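Tellance releases Trundora, a teaching package for two-arm robot work cells

Demonstration software records tasks by hand guiding or by remote control

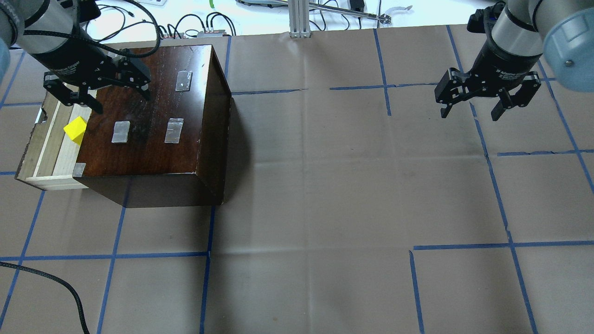
May 5, 2024 – Tellance today released Trundora, a software and fixture package for recording manipulation tasks on a pair of robot arms. An operator shows the cell a task, either by moving the arms directly or by driving them from a remote station, and Trundora stores each attempt in a single format that can be replayed, trimmed, labelled and exported for training.

The package was developed at the Tellance workshop in Prutham and is offered to laboratories, colleges and small manufacturers that already own their arms. It does not include arms or grippers.

Two ways of teaching

In hand-guided mode, the arms are placed in a low-stiffness state and the operator moves them through the task. Joint positions, gripper opening and camera images are logged against a common clock. Hand guiding suits short tasks with one main contact, such as pulling a drawer or pressing a lid closed.

In remote mode, the operator sits at a separate station and moves two small leader arms. The work arms follow. The operator's hands stay out of the camera view, so the recorded images match what the robot will see when it later runs the task alone. Remote mode is recommended for any task that needs both grippers at the same time.

Both modes write the same file. A project can mix recordings from each, and the mode is saved as a field in the header so that it can be filtered later.

Reference tasks

Trundora ships with 16 reference tasks. Each has a written procedure, a start condition, an end condition and a set of recorded demonstrations. The drawer task uses a wooden box with a sliding drawer and a small cube, set out on a work surface covered in brown paper and marked in squares with blue painter's tape. The squares give the operator a repeatable way to shift the box between attempts. Colleges that want a different layout can re-tape the surface and enter the new spacing in the set-up screen.

The first library contains 339 demonstrations across all the reference tasks. Failed attempts are kept and labelled as failures. Tellance considers these useful for training a model to detect a missed grasp, and users who do not want them can leave them out at export.

Recording and review

Each attempt begins and ends with a foot pedal. Between attempts, the operator can discard the last recording, mark it for review or carry on. The review screen shows the camera images beside plots of joint position and gripper opening. Pauses at the start and end of a recording can be trimmed without changing the original file.

The software checks for dropped camera images, clock drift and joint readings outside the configured range. A recording that fails a check is held in a separate folder until someone accepts or deletes it.

Safety and set-up

Trundora does not replace the safety functions of the arm controller. Speed limits, force limits and emergency stops must be configured on the controller before recording starts. A risk assessment is required for each cell, including cells used only for teaching. During hand guiding, only one person should be inside the work area.

Calibration between the cameras and the arms is carried out with a printed target and should be repeated whenever a camera or an arm base is moved.

Availability

Trundora is available now by licence, with separate terms for teaching and commercial use. Licences cover one cell with 2 arms. An update planned for September will add Tian, a labelling tool that divides long recordings into named steps. Tian will be supplied at no charge to current licence holders.

About Tellance

Tellance develops software for robot teaching and data recording. The company is based in Prutham.

Media enquiries: Tellance Communications, Prutham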